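Nov 21, 2020

The Vorkden ethics board put my complaint on its November agenda, then took it off again. The clerk's email said they need more time to look at the Uibo paving contract. I filed 14 pages in the spring and have answered every follow-up question they sent.

The complaint itself is short. Two council members voted on the Sirkavlow Road job while one of them was renting office space from Uibo. The lease is a public record, and I paid for the copy. I don't know if it changed his vote, but the rules say he should have sat out.

The board has seven days to post a new date - I'll put it here when they do. The hearing room at Sotness Hall holds 148 people, though the limit is lower for now, so check before you drive over. If it goes to video I'll be calling in from home and reading my statement off the screen. I have gone over it so often that I end up looking past it at plain pale gray with a few tiny dark specks, and then I lose my place.

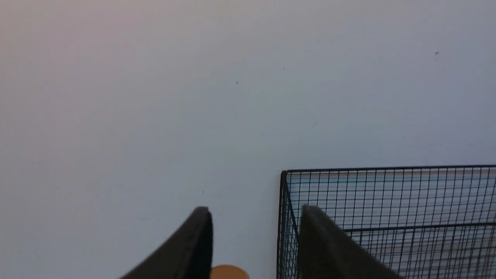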